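Nultau club round done and dusted, so here's my long rambling race report in small pieces. Settle in.

For anyone new here: I race a twin in the clubman class, I'm mid-pack on a good day, and the Nultau round is the one I look forward to from about October onwards.

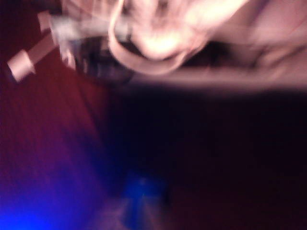
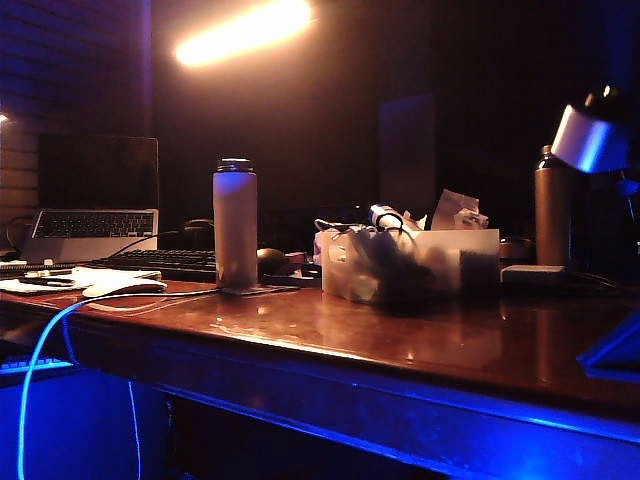 Somebody asked last time, so: how do you qualify for a clubman grid if you've never raced before?

You get your club licence, do a supervised practice day, and then your first grid spot is at the back no matter what your lap times say. After your first meeting you're gridded on times like everyone else.

Right, Nultau. 24 bikes entered in our class, the biggest field we've had there. Last year it was 11 and we all had our own postcode out on track.

Practice was a mess for me. I'd gone up a tooth on the rear sprocket for the hairpin and it was hopeless everywhere else, bouncing off the limiter before the kink every single lap. Put the old one back on over lunch with very greasy hands and a sausage roll in my mouth.

Qualifying went much better! Eighth row at Farno in the last round, fourth row here. I was stoked with that. I got a tow down the back straight from one of the faster blokes and I'm not too proud to say so.

Race one. Terrible start, bogged it off the line, and I reckon half the paddock came past before turn one. Spent the whole first lap looking at other people's number plates.

But then it sort of clicked? The front felt lovely once there was some heat in it and I started picking people off on the brakes into the hairpin. Finished P8. That's my best result at this track by a mile.

The track, if you haven't been, is short and bumpy and runs uphill out of the last corner, so a good exit there is worth more than anything clever you do in the infield. The tar changes colour halfway through the kink and the grip changes with it. You learn that one quickly.

Race two I got the launch right and ran with the second group for most of it. Three of us swapping places every lap, fairings nearly touching, absolutely the most fun I've had on a motorbike (sorry to every road trip I've ever been on).

Then a red flag with two laps to go. A rider went down at the kink, walked away sore but fine, bike not so fine. They counted the results back a lap and that cost me a spot, because of course I'd made my pass on the lap that got wiped. P9. I sulked until I'd had a cup of tea.

Race three was damp. Not wet enough for wets, not dry enough to enjoy yourself. I stayed on the slicks, so did most of the grid, and we all tiptoed around like we were carrying eggs. P11 and the bike came home in one piece, which I'll take.

Tyre chat for the nerds: I ran the same rear all weekend and it looks pretty second-hand now. Left side's torn up, right side could do another meeting. I dropped the pressure a touch after practice and that fixed the chatter, or else the sprocket did, I changed both at once like a galah.

The Figueiredo Cup points are up on the club page. I've scraped into the top 100 across all classes, which sounds grander than it is, but I've had a screenshot of it open all morning.

Next round's at Onilura and I've only ever ridden there once, in a school session, years ago, behind an instructor who would not let us past third gear. So if anyone's got onboard laps I'd love a look. What gearing are people running there on a twin?

Also on the list before then: front pads, a new clutch lever (bent mine loading the trailer, not even racing), and a proper look at why she bogs off the line when she's hot.

If you're thinking of entering, get the form in early. The class filled up fast this time and there was a reserve list.

Off to pull the wheels out now. Send gearing numbers please!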